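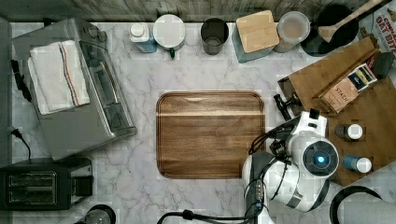 **Grilurel salt-free conditioner: does it do anything at all?**

**pipewrench_ok** (original post, 11 January 2026)

We moved to Ellery in November and the water is hard enough to leave a crust on everything. Kettle, shower door, the little screen on the kitchen faucet. My neighbor has a Grilurel unit on his main line and swears by it. It's the kind with no salt, no drain, no power. The quote I got is $576 for the unit, and I'd put it in myself.

I've read the brochure twice and I still can't say what it claims. "Restructures the mineral load." "Lets your water work with your home." There's a graph with no numbers on one side. The sales guy told me it doesn't remove hardness and that I'd "feel the difference" anyway. When I asked what I could measure, he said to look at my glasses.

Has anyone put one in and checked it against anything? I'm not looking for "we love ours."

---

**hallway_closet**

We love ours.

Kidding, mostly. We've had the Grilurel for 4 years and the glasses do look better. Spots wipe off with a dry towel where before I had to use vinegar. I can't prove it's the unit. We got a new dishwasher the same fall.

---

**pipewrench_ok**

> We got a new dishwasher the same fall.

See, this is every review I've found. New dishwasher, new detergent, new faucet, moved across town. Thanks for saying it, though, most people leave that part out.

---

**brine_tank_betty**

Get a salt softener and be done. Ion exchange has been around forever, a cheap test kit will show you it's working the day you hook it up, and parts are easy to find. If a company sells you a water treatment product and you can't test the water to see whether it treated it, that should be the end of the conversation.

---

**quarterturn**

Betty, that's not quite fair. Some of the salt-free ones use a bead media that gets the hardness to form tiny crystals that stay in the water and don't stick to your heater. A hardness test reads the same before and after because the calcium is still in there. So "the strip didn't change" doesn't prove it's junk. The magnets and the wire coils you wrap around the pipe are a different story and I wouldn't pay for one.

What I'd want to know is which kind the Grilurel is. Does the brochure say anything about media, or replacing it?

---

**pipewrench_ok**

It says "lifetime core." That's the entire technical section. Nothing on media, no replacement schedule, no flow rate that I can find.

---

**quarterturn**

Hm. OK, I like it less. The bead stuff wears out and chlorine and iron shorten its life. Anyone selling the real thing tells you when to swap it, if only so they can sell you the next batch. "Lifetime" on a media tank makes me nervous.

---

**brine_tank_betty**

So we agree.

---

**quarterturn**

We agree about a brochure. I still don't think everybody needs a softener.

---

**tallgrass_dan_ish**

Had the Millo one, which I'm pretty sure is the same tank with another sticker. Took it out when we redid the utility room and the water heater had as much scale in the bottom as the one before it. Not a study, just a guy with a shop vac and a bad mood. Millo's answer was that scale formed under their product is "softer." I did not notice it being softer.

---

**hallway_closet**

How long was the Millo on the line, and was the heater new when you put it in? If it wasn't, some of that scale was already there.

---

**tallgrass_dan_ish**

Heater was new. Millo went in a few months later. So yes, a few months of it could be from before. Not that whole pile.

---

**clernska_rd**

I'm out on Clernska Road, same water district as Ellery, so this may be useful. The district puts out a report every year and hardness is in there if you scroll past the parts they're required to print big. They'll also tell you over the phone. Do that before you buy anything. My side of the district runs softer than the east side because we're on a different well, and a salesman tried to sell me a system using the east side number.

I did nothing, by the way. I drain the water heater, I soak the shower head, I keep a jug of vinegar under the sink. Cost me next to nothing.

---

**brine_tank_betty**

And how's the heating element?

---

**clernska_rd**

Gas heater. Fine so far, as far as I can tell from the outside, which I admit isn't far.

---

**mudroom_mike2**

Going to disagree with the softener crowd. We had one for 5 years and I hated it. Slimy showers, bags of salt down the basement stairs, and the thing regenerates with a noise like somebody moving furniture. My doctor also wasn't thrilled about the extra sodium, so then we needed a separate unsoftened line to the kitchen, and the plumber charged $400 for that. None of it was in the quote. People talk about softeners as if the only cost is the box.

When ours quit we didn't replace it. More vinegar, more scrubbing, and I don't miss it.

---

**brine_tank_betty**

The slimy feeling is what you get when soap rinses without leaving scum. You get used to it and use less soap. Also, a plumber should have asked about the kitchen line before he started. Ours ran the cold tap around the softener as part of the job.

---

**mudroom_mike2**

I had it for years. I did not get used to it.

---

**pipewrench_ok**

Called the district on clernska_rd's advice. The woman who picked up was great and had the number in front of her. I'm on the east side, so it's hard, no argument there. She wouldn't comment on any product but there was a pause when I said the name.

I also called Grilurel and asked straight out what's in the tank. The first person said "a proprietary alloy." Alloy! So no beads. The second person said it's "catalytic," and when I asked for a test by an outside lab she offered me a customer video. I said I'd take a lab report in any format. She's going to email me. I'm not holding my breath.

---

**quarterturn**

An alloy core would put it in with the magnets and coils as far as I'm concerned. There have been claims for those for decades. If they had one decent heater test it would be on the front page of the brochure in large type.

Does it at least have a return window?

---

**pipewrench_ok**

Ninety days, "if installed by a certified partner." I was going to do it myself, so no return. With their partner it's a good bit more and he wouldn't say how much until he'd seen the house.

---

**tallgrass_dan_ish**

Millo had the same line in the paperwork. Same sticker company, I'm telling you.

---

**hallway_closet**

I'll be the one holdout. I went and looked at our kettle after reading all this and there's scale in it, but it's kind of powdery and comes off with a sponge. Before the Grilurel it was like rock. Maybe I'm fooling myself. My sister-in-law is on the same street with no system, so I may go over and look at hers.

---

**brine_tank_betty**

Please do. That's more testing than the company has done.

---

**quarterturn**

Try to match how often the kettles get used and when they were last descaled. Better yet, start both of them clean with the same kettle and a month of the same use. One street doesn't settle it but I'd read it.

---

**hallway_closet**

She doesn't own a kettle. She microwaves the mug. I'll check the shower head and report back.

---

**clernska_rd**

If you're swapping shower heads to compare, unscrew them and look at the back where the water comes in. The front collects soap and whatever else.

---

**pipewrench_ok**

Email came. It's a PDF with a "laboratory summary" that has no lab name on it, and photos of two pipes, one crusty and one clean, no dates, no hardness, no word on how long either one was in use. I wrote back asking which lab and got an auto-reply with a discount code.

Not buying it. Going to flush the heater this weekend and price a small softener that skips the kitchen cold line. Betty, what size did you end up with, and does it have a meter or does it run on a timer?

---

**brine_tank_betty**

Metered. Don't let them sell you a timer, it burns through salt while you're on vacation. For size, take the district's number and your daily use and do the math yourself before anyone comes to the house. I'll dig out my paperwork and post the model tonight.

---

**mudroom_mike2**

Ask what it sounds like at two in the morning.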